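Table covering (clear)

A clear table covering is a transparent sheet, of plastic or of glass, that is laid over the top of a table to protect it. The surface below stays visible, and for this reason the sheet is often chosen for tables with a stone-like or patterned top. Many sheets carry a light print of their own, most commonly flowers in a pale colour, so that two patterns are seen together.
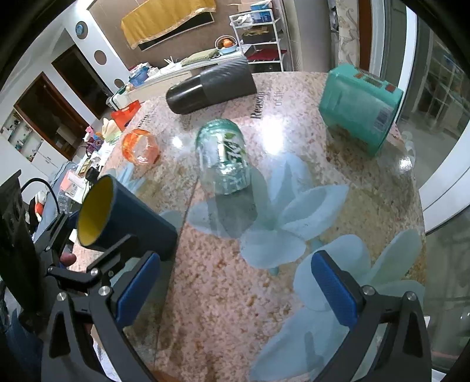
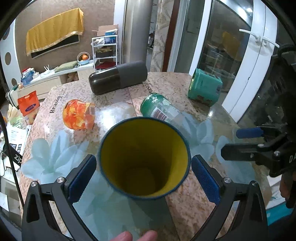
Speckled pink and beige tabletop with pale blue flower prints, in use with drinkware.

A reader from Prestura writes that the printed sheets should be treated as a separate article, as in that town they are sold by the piece and the plain ones by the metre. Foley replies that the difference is only in the shop, and that both kinds are cut, cleaned and stored in the same manner. The present article follows the second opinion.

Materials

Soft sheets are made of flexible plastic and are sold on a roll. They can be cut at home with scissors or a sharp knife. Hard sheets are made of glass or of stiff plastic and must be ordered to size. The Imasar catalogue lists soft sheets up to 200 centimetres long, and longer tables are covered with two pieces laid side by side. The join between them collects crumbs and should be wiped more often than the rest.

Soft plastic keeps the shape of the roll for a few days. It is usual to lay it with the curl facing down and to put books on the corners. In a cold room this takes longer.

Print

The flower print is placed on the underside of the better sheets, where cups and plates do not rub it. On cheaper sheets it is on the upper side and becomes thin at the places where people sit. Pale blue, white and grey are the usual colours. Amska, a maker of soft sheets, repeats its flower every 100 centimetres.

Use with cups and bottles

The glossy surface is easy to wipe, but it has some weak points. Light plastic cups slide on it when it is wet. A bottle laid on its side can roll, even on a table that seems level, and it is better to stand it up or to put it against something heavier. Tins may leave a ring of rust if their base is damp. Hot pots need a mat, also on glass, and a thermos or a mug normally does not.

Newspaper and advertising leaflets should not stay long on soft plastic. The ink can pass into the sheet and leave grey letters which no soap removes.

Care

Warm water with a little dish soap is enough for daily cleaning. Once in a while the sheet should be lifted and both sides dried, as moisture caught below it makes cloudy patches. Scouring powder dulls the gloss. Sheets not in use are rolled, never folded, with the print on the inside.

See also: tablecloth, oilcloth, placemat, coaster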